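How to book a holiday cottage in Wullden without paying too much

Wullden is a lake area with many holiday parks, and the first time you look for a cottage there it can be confusing. The same house can be on three websites with three prices. I have booked there every year with my family, and with time I made a method for it. It takes one evening.

Step 1. Choose the side of the lake

The parks are in two groups. On the north shore you find Ciltier, a big park with an indoor pool, a small supermarket and bicycle rental. On the south shore is Maldonado, which is older and more quiet, with larger gardens. From one to the other it is a long drive, because the road goes around the water and there is no bridge. Decide this first. If you have small children and expect rain, take the north. If you bring a dog, look at Maldonado, where most of the houses have a fence.

Step 2. Choose the kind of stay

The parks sell three kinds of stay: weekend (Friday to Monday), midweek (Monday to Friday) and full week. A midweek is one night longer than a weekend and is often cheaper. Outside the school vacations I always check the midweek first.

For the spring, the prices are usually published before Christmas. I looked again on Thu 18 December and the whole month of March was already open for booking at both parks.

Step 3. Write down the full price

The price on the first page is never the price you pay. Open the booking until the last screen before payment, and write down these costs separately:

Rent of the cottage
Final cleaning
Bed linen, per person
Tourist tax, per person and per night
Booking fee
Pet fee, if you have one

My last booking for a full week in Ciltier came to 662 euros with everything included. The first page had shown a much lower number.

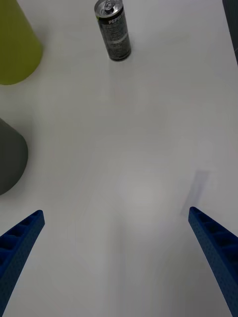

Now compare the park's own website with the booking sites. I use Korkeo for this, as it lets you filter by park and by number of bedrooms. Make sure that you compare the same type of cottage, because the names are very similar. I put my notes on a plain white table with nothing between them, like the wide white space between the two blue fingers in the photo, one price on the left and one on the right. When both are in front of you, the difference in cleaning and booking fees is easy to find.

Step 4. Send one question before you pay

Write to the park and ask for a specific position. Most parks let you choose the house number for a small fee, but if you ask politely by e-mail they sometimes do it for free. At Ciltier my messages were always answered by Estrella Cortés at the reception, usually the same day. Good things to ask:

Is the terrace on the south side?
How far is the parking from the door?
Is there any construction work planned in that week?

The last one is important in early spring, when the parks repair roofs and paths.

Step 5. Check the deposit and the cancellation rules

Larger group houses can ask a deposit of up to 1,000 euros. For a normal cottage it is much less – in Maldonado I paid none. Read when the money comes back and if it is blocked on your card or really taken. Also look for the last date when you can cancel for free, and put this date in your calendar on the same evening.

Step 6. Pay and save the papers

Pay by credit card if it is possible. Save the confirmation as a file on your phone, as the internet at the south shore is weak and you need the booking number to open the gate. If the gate does not accept it, press the button with the bell and wait for the reception to answer.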